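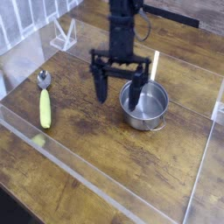

I've been comparing grippers again, so if you come here for the bread posts you may want to skip this one and come back next week. The question I've been chewing on since September is a simple one: do I keep the long, wide-opening fingers on the arm, or go back to the short stubby ones that everybody seems to recommend for kitchen stuff? I'd been putting off a proper go at it because swapping fingers is a faff (four tiny screws, two of which I always drop). What decided me was pots. A pot is a rotten thing to pick up with two fingers, and the little stainless steel one I use is worse than most, all shiny and round with a thin wire handle folded down the side. With the long fingers you can put one inside and leave the other outside, straddling the rim, and then just close. Lovely idea. Now to see how it holds up.

The two contenders, then. The long pair are from Plestov and came as part of a kit. The short pair are the Leclerc ones, which cost me more than I'd like to admit on a page my sister reads. Both fit the same gripper body if you're patient, and both have the sort of rubbery face that picks up every bit of fluff in the house.

I started with the Leclercs, mostly to get them out of the way. They're very tidy and they close beautifully square. On a wooden block or a mug handle they're the better fingers, no argument from me. But you have to bring the whole gripper down so close to the pot that the linkages nearly touch the rim, and twice I stopped the arm by hand because I couldn't bear to watch. When it did get a grip it was a good one. Getting there was the trouble.

So on went the long ones, and I set up a run of 278 tries, split over a few evenings, with the same two things on the table every time - the pot and the spoon with the fat handle. I stay out of the way, the arm goes for the pot, I write down what happened. My notebook has three columns: held, slipped and "other", and "other" has the best stories in it. 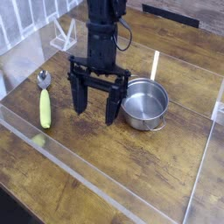 The first thing I learned was that I'd been coming in from the wrong height. I'd copied my old approach from the short fingers, where you go straight down and stop late. Do that with the long ones and the tips get to the wood before you've had time to think, and then the whole arm gives a sort of shrug. I moved the stopping point up a bit, slowed down the last stretch of the move, and that was most of the shrugging gone.

The second thing was how much the opening width matters. I'd been running them nearly as wide as they'd go, on the grounds that more room is more forgiving. It is, up to a point! But a wide opening means a long close, and on a long close one finger always gets to the metal before the other and starts shoving. With something heavy that wouldn't matter. My pot weighs next to nothing, so off it goes for a little walk across the table.

I wrote to Benoît Perrin about this, because he's used the same Plestov fingers for far longer than I have, and he sent back a reply so long I had to make tea halfway through. The short version is that he likes the shoving. He lets the inside finger push the wall on purpose until the pot tips, and then takes hold of whatever part of the rim has come up to meet him. I thought this sounded mad. I tried it the same evening, obviously. 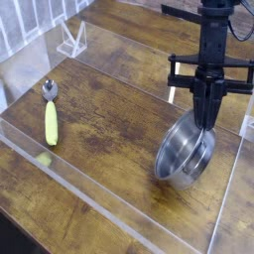
It needs a gentle hand on the controller, and mine wasn't gentle enough to begin with. I have a Trondgate box running the arm, the older sort with the force limit set by a number from nothing up to 1000, and no clue in the manual as to what the numbers mean. I'd been leaving it at 500 for everything. For tipping a pot that is far too pushy. I brought it down in little steps until the push became more of a lean, and then turned it back up for the actual squeeze. You can do both in one program if you don't mind the menus, which were clearly designed by somebody who hates thumbs.

Bevan Maihi came over for one of the sessions and brought his own controller, the Skukcombe, so we could try the same moves on that. I'd wanted to see one for ages. It's so much nicer to use! Proper buttons, a screen you can read without your glasses, and you can save a force setting under a name (Bevan's are all named after cheeses, so I spent an evening running the arm on "Edam"). The moves themselves looked the same to me, though, and the columns in the notebook for that night look like the columns for every other night. If I were starting from scratch I'd have the Skukcombe for comfort. I'm not about to replace a box that works.

Bevan also thinks my camera is in the wrong place, and I've moved it 2 times since to keep him happy. I like it where I can see into the pot. He'd have it lower and side on, so you get a decent look at the fingertips. We left it there, but I suspect he's right and I'm being stubborn. 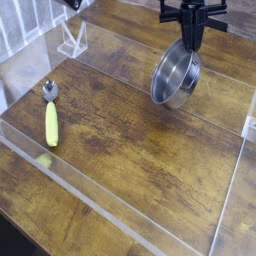
Anyway, the long fingers are staying on. The rim grip is the one I trust with them, one finger each side of the metal and a firm close, and I've stopped worrying about whether the pot is level while it's up. A tilted pot is fine if there's nothing in it. A tilted pot of soup is a different post, and I'll need a mop for that one.

A few bits for anyone with the same fingers, since I always get asked. Wipe the faces before each session, with plain water, not the spray stuff. Check the screws on the linkage, as mine had worked loose by the second evening and I blamed the controller for an hour. And if you use clear acrylic round the table like I do, stick a bit of tape on the edges where you reach in. I've got a bruise on my wrist the exact width of a sheet.

I haven't done the spoon justice at all. It's been lying there the whole time waiting its turn, and I think the Leclercs may well win that round, what with the handle being so chunky. That means the four tiny screws again. I've put a saucer out to catch them, and I'll write it up when I've got a decent number of tries in the notebook. If anybody has a spare set of those screws, by the way, I'm down to three.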